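**Wednesday, late**

Left gripper day! It had been closing a hair off center since the weekend, and I'd been putting it off because the wrist screws on that side are a pain to reach with the short key. Got it apart before lunch. One fingertip had worked loose on its carrier and the other one was fine, so I cleaned both, put a dab of threadlocker on, and ran 400 open-close cycles with nothing in between the fingers. No drift at all. I was grinning like an idiot.

Then the camera check. The head calibration from July was still loaded (oops), so I did a new one with the Sameck board – 9 poses, and it converged on the first try, which never happens to me. Saved it under Flurko/left_wrist_new. The cycle counter on the right arm says 2,593, so that side gets fresh grease next week. Must ask Eltby if they have the small tubes in stock again.

After that, basket and laundry at the washer. I love this part! All morning it's keys and rags and numbers, and then there are two arms up there with a basket and I forget I was ever annoyed at a screw.
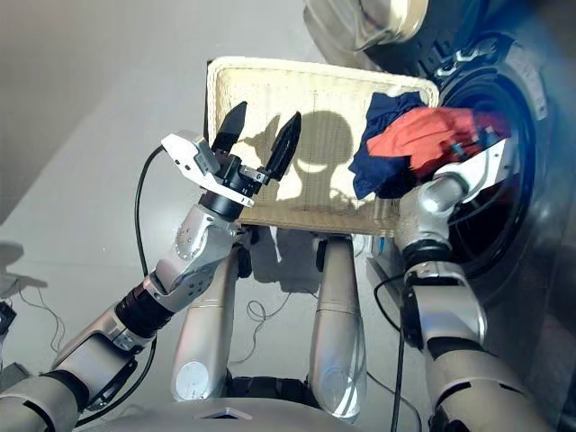
*Head camera, both arms at the washer. Basket up, red and navy cloth in the right gripper.*

Still to do: tie up the thin wires on the floor, they're a mess. Also check the cable loop at the left wrist with the arm all the way up – I want a bit more slack there. And bring the long key from home!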